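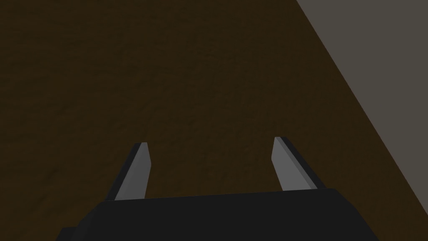
In Defense of the Small Hardware Store

Posted May 16, 2020

I have been going to Garen Hardware since I was tall enough to see over the counter, and I would like to say a few words on behalf of places like it while we still have them.

Last week I needed one screw. It was the little brass kind that holds the back on an old mantel clock, and mine had rolled off to wherever such things go. I could have ordered a box of 200 from a website, with free shipping, and then owned 199 brass screws until the day my children had to clean out the garage. Instead I called Garen, described the thing as best I could, and picked it up at the curb in an envelope with my name on it. The price was six cents. I felt so foolish paying it that I bought a bag of potting soil too, and I suppose that's how they stay in business (if they do).

Now, I know what people will tell me. The big store out on Fodor Road has longer hours and a parking lot the size of our old ball field, and a gallon of paint costs less there. I shop there myself when I need lumber, and the folks who work there are perfectly nice. But I've walked those aisles for the better part of an afternoon looking for a faucet washer, and I came home with a new faucet. It seems to me that a cheap washer you can't find costs more than a dear one you can!

What I pay extra for at Garen is being talked out of things. I once went in determined to replace a storm door, and the man behind the counter asked me two or three questions and sold me a hinge. That door is still hanging. I can't think of many other businesses in my life that have sent me home with less than I came for, and I trust the ones that have.

Our town of Guller had 61 shops on and around the main street when my parents moved here, according to an old directory my mother kept in the kitchen drawer. I won't depress anyone with what is left. This spring has been hard on all of them, and with only 2,000 households in town, every one of us who drifts away gets noticed.

So I'm asking my neighbors for something modest. The next time a hinge squeaks or a lamp quits on you, pick up the phone before you open the laptop. Let it ring a good while, too. They're usually in the back with somebody's window screen, and they do get to the phone.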